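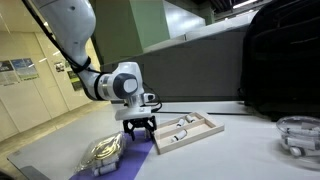

Opening – what the arm does all day

Say hello, thank the Rindville organisers, check the people at the back can hear me.

Start with the job itself. Small items have to get from one place to another without being dropped, squeezed or muddled up. Pick up, move, put down, go back. At Hilow we did that by hand for as long as I've worked there, and I did plenty of it myself, so I can say with some authority that it makes your neck ache.

Then say straight away why I wanted to give this talk. I love this machine! I also had a bad night's sleep the week before it arrived, and I think both of those things belong in the same talk.

Ask the room: who has a job at work that they do with their hands while their head is somewhere else? Wait for the hands to go up. Don't rush on.

Who we are

Fourteen of us on the bench team, two shifts. We called the project Azevedo, and the name stuck so well that people now say "put it on Azevedo" when they mean the bench with the arm. Skasten did the setting up and trained us.

Mention that the first talk I had planned was all about speed. I threw it out. Speed was what everybody asked me about before the arm came, and hardly anyone on the team brings it up now. They talk about shoulders, breaks, who gets to teach it a new move, and whether they're allowed to stop it.

(They are. Anyone can. Say this clearly, it always gets a question.)

What changed first

The layout. Before we changed a single job title we moved the furniture. A person will reach round a tray that has been left in a silly place, and grumble, and carry on. The arm wanted us to agree where things go. So we had long talks about trays, and some of those were the best conversations the team had had in ages, because the people who knew the answers were the ones who'd been doing the reaching.

Tell the story about the tray dividers. Three rounds of arguing over which side is "in" and which side is "out", and then the late shift tried it the other way round without telling anyone and it was plainly better. We kept theirs.

Small awkward things

Slow down here, this is the part for people who do the work themselves.

Clear plastic is a pain. Bags are a pain too, they never sit the same way twice. Caps are lovely when they're upright and a nuisance when they aren't. If you bring in an arm, bring your most annoying items to the first meeting and leave the tidy ones in the cupboard. We took our nice ones along, out of pride I think, and lost time over it.

Gloves: we still work close to the gripper for some jobs, so hands and machine have to share a space. Agree the signals early. Ours are spoken out loud, "mine" and "yours", and yes, we felt daft for the first few days.
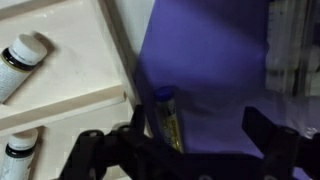
Once the words were a habit, people relaxed, and you could hear it – the chat came back. For the first weeks the bench had gone very quiet, everyone watching the gripper and waiting for it to do something odd. I hadn't expected to miss the noise so much.

What people do now

Less lifting and shifting, more checking and deciding. That suits most of us but it doesn't suit everyone. Two people asked to go back to hand packing and we said yes. Repetitive work can be restful, and someone who likes it hasn't failed at anything. Please say this part even if I'm running late.

Checking is tiring in a different way. We got this wrong at the start and had people watching for far too long at a stretch. Now we swap over more often, and whoever is fed up can ask for an early swap.

Pay: it will come up. Teaching the arm counts as skilled work with us and is paid as such. It took 6 months to get that written down. Ask for it on day one.

Next

In September we try it with the late shift running the bench by themselves, start to finish. They asked for this! I'm very pleased and a bit nervous.

Questions. If it goes quiet, ask someone near the front which job they'd hand over first, and which one they'd keep.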